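Chapter 5
Soil Before Plants

Most first gardens are planned from the top down. The gardener picks the plants, draws the beds, and thinks about the ground last. This chapter takes the opposite order. It covers what soil is made of, how to find out what kind you have, and how to change it where change is worth the work. Planting itself waits until Chapter 6.

5.1 What soil is made of

Garden soil is a mix of mineral grains, organic matter, water, and air. The grains are sorted by size. Sand is the coarsest, silt is finer, and clay is the finest of all. A soil with a fair share of each is called loam.

Grain size controls how water moves. Sandy soil drains fast and loses nutrients with the water. Clay holds both, but it drains slowly and packs down hard when people walk on it. Organic matter helps at either end of the range. It gives sand something to hold water with, and it opens up clay so that roots and air can get in.

The Gridus plot, which we follow through the rest of this book, began as heavy clay under old lawn. Its pH was 5.2 when the first samples were taken in November, and the top few inches held very little compost or leaf mold. The neighboring plot, Lolby, sits on the same slope but has sandy ground at its lower end. Two plots this close together can need quite different care — a point we return to in Section 5.4.

5.2 Taking a sample

A soil test is only as good as the sample. Use a clean trowel and a plastic bucket. Dig to a depth of six inches in several spots across the bed, take a thin slice from the side of each hole, and mix the slices together. Pick out stones, roots, and grass.

Spread the mixed soil on newspaper and let it dry indoors overnight. Then measure out 500 grams, bag it, and label the bag with the name of the bed. Keep separate bags for vegetable beds, lawn, and shrub borders. Do not sample right after adding lime or fertilizer.
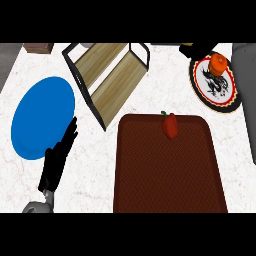

5.3 The jar test

The jar test gives a rough reading of texture at home. Fill a straight-sided jar one-third full of dry, sifted soil. Add water almost to the top and a small spoonful of dish soap, close the lid, and shake hard for several minutes.

Set the jar down and leave it alone. Sand settles within a minute or so. Silt takes a few hours. Clay may need over 2 days, and the water can stay cloudy even then. Mark each layer on the glass as it forms and compare the depths. At Gridus the clay layer came to 46 percent of the total.

Key terms: loam, texture, organic matter, pH

Related chapters
Chapter 4: Reading a Site
Chapter 6: Planting Out
Chapter 9: Compost and Mulch

Shares: 46 | Comments: 2

© Bellini Garden Texts | Contact | Back to top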